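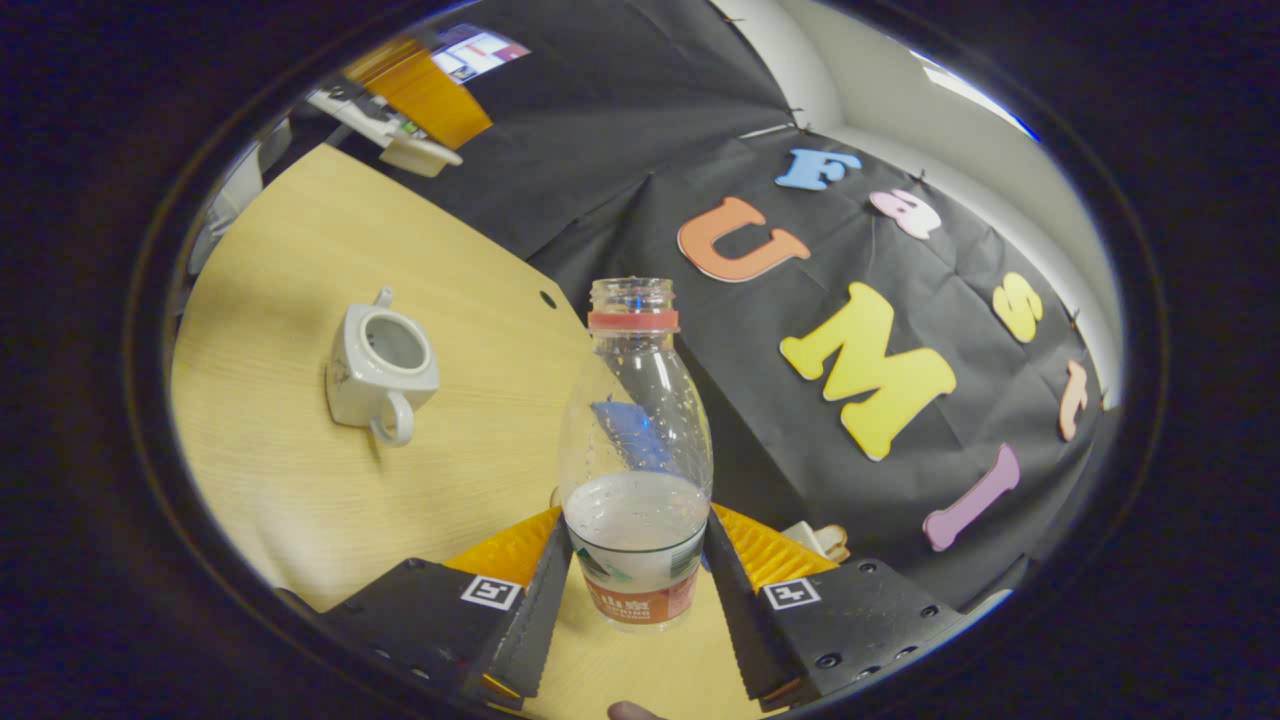 **Can a machine clear a table yet?**

Simple, familiar items can be picked up and put down reliably under supervision. Clearing a whole table in an ordinary home, unattended, remains beyond the equipment we supply.

## Prurkar Two-Finger Hand Tool

The Prurkar is a hand-held gripping tool for organisations that wish to record household and shop-floor chores and use those recordings to train automated arms. It is supplied by Tenamura to universities, training centres and manufacturers.

The operator works the fingers directly. Ribbed pads line the inner edge of each black finger and hold smooth items such as plastic bottles. A square marker on the top face of each finger allows the opening to be measured throughout a recording.

### Specification

| Item | Value |
|---|---|
| Maximum opening | 90 mm |
| Overall length | 203 mm |
| Recording time per charge | 60 minutes |
| Replacement pads | Sold in pairs |

### Present suitability

**Suitable:** moving bottles and cups, sorting small packaged goods, placing items in a tray.

**Suitable with supervision:** handling teapots and other crockery, wiping a flat surface, loading a rack.

**Not recommended:** folding laundry, pouring hot liquids, any task involving knives.

These ratings apply to arms trained on recordings made with the tool. They were set by Leonie Wegener and Knut Diekmann after trials of 22 chores, and are reviewed each February. Customers should expect poorer results where lighting, furniture or crockery differ greatly from those used in training.

### Ordering and support

Orders are accepted from registered institutions only. Pads are a wearing part and are excluded from the warranty. Enquiries about loan units should be addressed to Raili Aaltonen, Equipment Office, Tenamura.

Page revised 2/5/26.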